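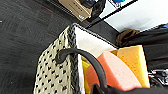
Woven basket with the black braided rim and curved handle.

[limewash-list] message 837
From: Dezső Sárközi
Subject: Re: Patchy second coat on old plaster

Jarrah Cartwright wrote:

> Hello all. I have put two coats of limewash on the back bedroom in
> Florkby and the second has dried much patchier than the first. The
> chimney breast is nearly white and the wall by the window still looks
> like wet cardboard. It is old lime plaster with a few gypsum repairs.
> I used Shehu putty let down with water until it was like milk, plus a
> spoonful of yellow ochre per bucket. Do I carry on with a third coat
> or brush it all off and start again? The room has had the heating on
> in the evenings.
>
> Jarrah

Jarrah,

Don't brush it off yet. A second coat often looks worse than the first for a few days, and in February it can be longer. Limewash goes on nearly clear and whitens as it cures, so you can't judge the colour the next morning. Leave it for the rest of the week and look again in daylight.

The heating is the thing I would change first. Warm dry air pulls the water out before the lime has had time to set, and what you get is dust sitting on the wall. Turn the radiator off and keep the door shut. If you rub your palm on the chimney breast and it comes away white, that coat has dried too fast.
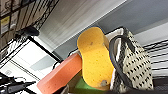 Gypsum repairs are harder. They take up water at a different rate from the old plaster, so they will show through as flat pale shapes however many coats you put on. I had three of them in my hall. What worked for me was a thin casein coat over the repairs only, left overnight, then limewash across the lot. You can still find them if you know where to look, but visitors don't.

On the ochre, a spoonful per bucket is fine as long as every bucket is the same. I weigh mine now. The Londotano pigment I used to buy was coarser than the Ninora one, and it sank to the bottom if I stopped stirring for as long as it takes to drink a cup of tea. Soak it in hot water the night before, put it through a pair of tights, and stir every few minutes while you work.

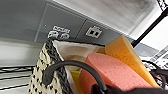 Double socket on the left-hand plate, two ports on the right.

If the wall still looks uneven after a week, this is the order I would do things in.

1. Brush the wall down with a dry soft brush and hoover the skirting.

2. Mist it with clean water from a garden sprayer until it is damp all over but not running. Do this again just before you paint.
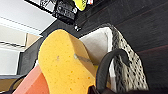 3. Put the third coat on thinner than the last – closer to skimmed milk than full fat – working it in all directions with a wide brush. Do a whole wall in one go and keep a wet edge.

4. Mist it lightly the next day if the room feels dry.

Wear goggles, especially for the ceiling line. I got a splash in one eye last year and spent the afternoon rinsing it.

Which way does the window wall face? If it is the outside wall and it stays dark grey, I would look at the gutter before buying more putty.

Dezső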